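How to Teach the Backpedal to New Safeties

I have coached the defensive backs of the Laur under-15 team for some years, and every February I start with the same lesson. Before a safety can read the quarterback, he must be able to move backward without falling over. It sounds simple, but most beginners stand up too tall.

You need a line on the field, four cones and one ball. Put the cones on the line, with five yards between them.

Step 1. The stance
Feet under the hips, one foot a little ahead of the other. Bend the knees and let the arms hang. The chest should be over the toes. If I can push the player back with two fingers, his weight is on the heels and we begin again.

Step 2. The first three steps
Push off the front foot. Do not let the player step forward first, even a few inches. This false step is the most common mistake I see.
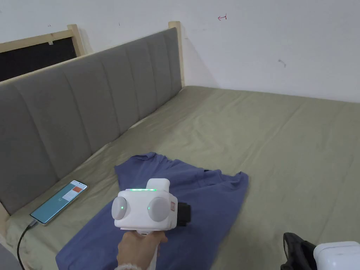

Keep these steps short and close to the grass. I ask for three steps, then stop, then walk back to the line. We do this 11 times before anyone is allowed to go the full distance.

Step 3. The full backpedal
Now the player goes from the first cone to the last one, at half speed. The eyes stay on me, and I hold up the ball and move it left or right. He should not turn his head to look for the cones.

Step 4. The break
When I point the ball, the player plants the back foot and drives forward at an angle. The plant foot must land under the body. If it lands too far behind, he will slip -- especially on Saturday mornings when our field is still wet.
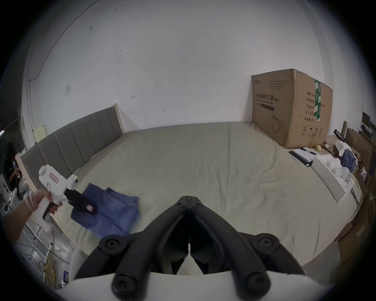 Bed with a gray headboard, and a cardboard box against the wall.

How long to practice
Up to 30 minutes is enough for this age. After that the hips get tired and rise, and the players learn the bad habit instead of the good one. My colleague Zane Org at Zelorach does it at the end of practice, but I prefer the beginning, right after the warm-up.

When all four steps look clean, add a receiver who runs at the safety at an easy pace.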